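Print this page | E-mail this to a friend

Dark laundry, shiny drum - how many demonstrations, and do I throw out the messy ones?

Posted by Huia Baxter, 1/24/18

Hello all, long-time reader, first proper post. I'm putting together a set of demonstrations for a learning system that is meant to move washing between a bucket and a front loader. We call the project Vevis, for no good reason. I drive the arm by hand, the cameras and joint positions get saved together, and each go is stored as one episode. So far I have 373 episodes, and I was aiming for 500 before training anything.

My trouble is that everything I've been using lately is black or near enough. Black clothes, black bucket, and then a steel drum that throws light back at the camera from every little dimple. When I play the episodes back I can follow what the gripper is doing, but only because I was the one doing it. My colleague Mpho watched a handful and kept asking me which bit was the sleeve. Fair question! I couldn't always tell him.

There is bubble wrap over the front of the machine, held on with bits of tape, and it goes milky where it's folded and clear where it's stretched. I'm a bit worried the model will decide that the bubble wrap is part of what a laundry machine is, and then fall to pieces when it meets a bare one.
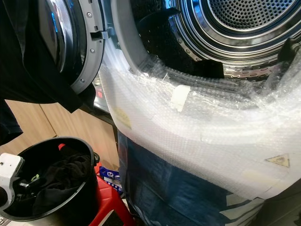 What I'd like to know

1. Should I keep going to 500 with the dark clothes, or stop now and mix in other colours?

2. Sometimes a garment ends up hanging over the open door. At the moment I mark those as failed and leave them out. Is that daft? It loses me a fair few, and some of them look quite useful to me, as a person who has also hung things over a door while deciding what to do with them.

3. Do you label the start and end of each grasp yourselves, or let the gripper signal do it? I've been doing it by hand in the evenings and my patience is wearing thin.

4. Does the red stool matter? It's the brightest thing in the view and the bucket is always somewhere near it. I have visions of the arm learning "go towards red" and nothing else.

I should say the head camera is the main one. There's a wrist camera as well, but on the dark stuff it mostly shows me black on black, so I've been treating it as a spare. Perhaps that's wrong too. Here's the sort of moment I have trouble labelling - the gripper is down in the bucket, it's all black and charcoal in there, and I couldn't swear to where one thing stops and the next begins. Do I call it a grasp, or a search, or just leave it as "in bucket"?

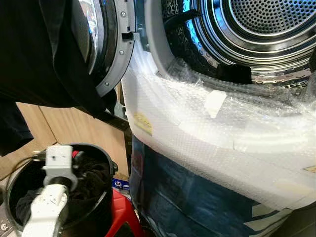

Kolbrún Ingvarsson

Hi Huia. Stop at 373 and train on what you have, tonight if you can. I know it feels like giving up early, but you will learn more from one bad model than from another hundred-odd episodes of the same black jumper. When we did towels last June I insisted on reaching my round number first, and then found the clocks on the two cameras had drifted apart and half of it had to go in the bin. I was not pleasant company that week.

On the clothes: yes, mix them, but keep the dark ones. Dark washing is real washing. I'd do sessions of 10 episodes and change something between every session. Different clothes, bucket moved, stool swapped for something dull, lights dimmed. Don't change it all at once or you won't know which change upset it. And do take the bubble wrap off for a decent share of them. It needn't be half.

The garment over the door - keep those! I'd give them their own tag so you can leave them out later if they do harm. If the arm never sees clothes on a door, it won't have a clue what to do the first time one ends up there. The only episodes I throw away are the ones where the recording itself is broken, or where I've panicked and waggled the arm about.

For the bucket moment I'd use "in bucket" and be done with it. If you can't tell from the picture, please don't guess, as the next person to label will guess differently and then you have two kinds of wrong. Start of grasp I take from the gripper closing, and I check a few by eye from each session.

Glenys Hollis

put a coloured sock in. worked for us

Heather Paewai

I agree with nearly all of Kolbrún's post, though I'd be slower to demote the wrist camera. Ours was hopeless on dark clothes until I fixed the exposure by hand. On automatic it kept hunting every time it went from the bucket to the steel, so the brightness jumped about in the middle of a reach. Set it for the cloth, let the drum blow out to white, and see whether you can find an edge or a hem. The drum isn't going anywhere, so the arm doesn't need to see it beautifully.

Two things on the stool. First, you can test your worry quite cheaply. Train on what you've got, then run it with the stool gone and the bucket where it was. If the arm sails off somewhere silly, you have your answer. Second, move the bucket a hand's width between episodes, every time, even when you can't be bothered (I rarely can). We had a model that reached perfectly for one spot on the floor, bucket or no bucket.

I'm less sure about Glenys's sock. It'll make the episodes with the sock in go well, and I'd want to see it try without one before I cheered.

Oh, and write down who was driving. Two of us did ours, and my colleague goes in from the left every time while I come straight down. The model tried to do both and hovered. If Mpho is going to take a turn, have him watch you first, or at least put his name on his episodes.

Contact the help desk | Copyright Ellery Community Help | Back to top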